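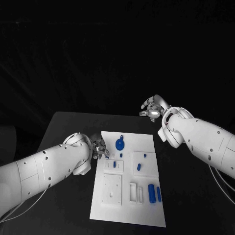
Multi-finger hands vs parallel jaws on small peg parts

Forum: End effectors and tooling
Thread started 13 October 2026

quillon_b
Posting results because there was a thread in March asking whether multi-finger hands are worth it for small insertion work, and it died without any numbers in it.

Setup: two arms facing inwards over a task board, Viklund hands on both sides. White fixtures, blue parts. The pegs are the small ones, then there are a couple of cylinders and a disc with a centre hole. Slotted plate on the left, bigger square plate on the right. Head camera only, nothing on the wrists. Controller is the Droleo, stock firmware apart from the finger current limits.

Comparison was against a pair of Branska parallel jaws with flat rubber pads, same arms, same board, same operator. 100 attempts per tool, pick up a small peg and stand it in a slot.

Branska: 20 failures
Viklund: 27 failures

Nearly all the Viklund failures were at the pick. Once the peg was between the fingertips, placing it was no worse than with the jaws. Jaws failed mostly at the slot, with the peg tipping as they opened.

Raw log is 2391 lines, happy to upload if anyone wants it.

tarn_line
Thanks. What grasp are you using on the hand? Two fingers and thumb, or thumb and one?

quillon_b
Thumb and two. Thumb and one was worse in the warm-up runs and I dropped it before counting.

odd_spanner
I don't think this tells you much about the hands. You have one camera, up at the head, looking down across the back of the hand. With a jaw you can see both pads from there. With curled fingers you can't see the contact at all on a part that small. You've measured occlusion.

quillon_b
Partly agree. But the camera position is fixed by the rest of the job, so for me it's a property of the tool. If a hand needs a wrist camera to match a jaw, that goes on the hand's bill.

odd_spanner
Fine for your cell. The title says "vs parallel jaws" with no qualification, and people will quote the 27.

mirelode
Seven apart on 100 each is well inside what I'd expect from chance. I would not rank them on that. The failure modes are the useful part: pick against release.

quillon_b
Fair. I'd stand by the failure modes and not by the ranking.

kelpworks
Did you try the larger parts? We run the Prondosum three-finger on cylinders lying flat and it is much better than any jaw we've had, as long as you come in across the axis. Pegs under the fingertip width are a different problem.

quillon_b
Cylinders and disc were run but not counted properly. The hand took the cylinders without trouble in either direction. The disc has a small tab on the rim and the hand wants to close on that, then it swings. Jaws across the full diameter don't fit at our stroke.

tarn_line
Pick up the disc through the centre hole, one finger in and thumb outside. Slow, but it doesn't swing.

kelpworks
Depends on the hole. Check the fingertip goes in with clearance before you spend an afternoon on it.

odd_spanner
Cable routing question. With cables hanging under the forearm, do you get any drag when the wrist rolls? We had a steady offset on one side only and it was the cable pulling on the wrist, a few tenths of a millimetre at the fingertip. On a small peg that's enough to miss.

quillon_b
Haven't checked. There is slack on both sides but I've never measured the offset at the ends of the roll. Will do.

odd_spanner
Do it before the next batch. Dial gauge on the fingertip, roll through the full range, both arms. If left and right disagree then your failure counts are mixed up with which arm did the pick.

mirelode
Was the arm logged per attempt?

quillon_b
Yes, arm, target slot and finger current at close. I can split it. Quick look at the Viklund runs says the left did most of the slotted plate work, so the split will be uneven whatever the cables are doing.

mirelode
Then alternate arms next time and mirror the board halfway through.

kelpworks
What current limit did you end up with? Ours squeezed small parts out sideways until we brought it well down from default.

quillon_b
Lowered in two steps from the Droleo default. Same symptom, peg shot out towards the palm. Will put the values up with the log.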